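Visit report: Gritholm open day, Jan 31, 2025

Ollavier opened the Gritholm workshop to visitors for one afternoon, and I went with two people from our maintenance group. We wanted to see how they look after their hand-held grippers. We are setting up a bench like theirs in May and would like to copy what works.

Parking is behind the building. The sign on the road still says Gourlay, so drive past the first gate and take the second. You sign in at the desk and get a sticker. Safety shoes were not needed for the part we saw.

The tour started in the stock room and moved to the Toma bench, where the hand-held tools are checked between sessions. Toma is the shop's own name for the tool. A person holds it and closes the fingers on things while a camera on the tool records, and the recordings are used later to train the arms in the next room. The arms themselves were not part of the visit.

Octavio Ibarra ran the bench. Each tool comes back with a card tied to the handle, and the card is read before the tool is touched. If the user wrote something like "sticks when closing," that gets looked at first. Then comes the regular check, which is done after every 100 sessions or when someone complains.

The regular check goes like this. The fingers are opened all the way and closed slowly by hand, 20 times. He listens for a click at the linkage and feels for side play in each finger. Side play usually means a worn bushing. He keeps spare bushings in a drawer with the pins and changes both sides together, even if only one is bad. A new one is pressed in with a small bench press, and he showed us a reject where someone had used a hammer. It had gone oval and the pin would not turn in it.

Next he looks at the pads. A pad that has come a little loose will turn on its mounting, and the two faces stop meeting flat. He closes the gripper on a strip of paper and pulls. If the strip slides out at one end and holds at the other, the pad is reset and the test is done again. Pads are wiped with a dry cloth. They stopped using cleaner on them last year after it left a film.

The last step is a look through the tool's own camera, fingers open over a plain light surface. Both pads should show at the bottom of the view, one on each side, with the bushings in sight outside them. If one finger sits much higher than the other, the camera mount has shifted.

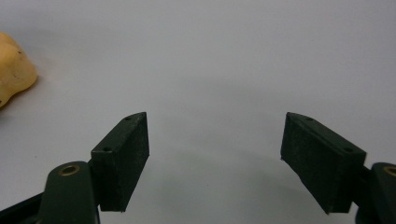

Delia Medina said the camera check should come first, before anyone takes hold of the fingers, because handling the linkage can nudge the mount and then you no longer know how the last recordings were made. Ibarra agreed that this had happened. His answer was that a mount loose enough to move during the check would be caught at the end anyway, and the recordings from that tool would be reviewed. She still thought a look at both ends of the job would cost very little. We will probably do it her way.

I asked how long a tool is off the floor. A check with no parts changed takes 5 minutes. With bushings it is more like half an hour, mostly spent getting the old ones out. They keep 2 spare tools ready so that a session does not have to wait.

Other notes from the bench:

Screws get a paint mark once they are tight. A broken mark means the screw has moved.
Pins are greased lightly and wiped. Too much grease ends up on the pads.
Parts trays are labeled left and right. Mixing them up was the most common mistake in the first months.
The cards are kept in a box by tool number and typed up at the end of the week.

We did not get to see the charging shelf, and the handout leaves out the part numbers for the bushings. Ibarra said he would mail them. Coffee was in the front office until four.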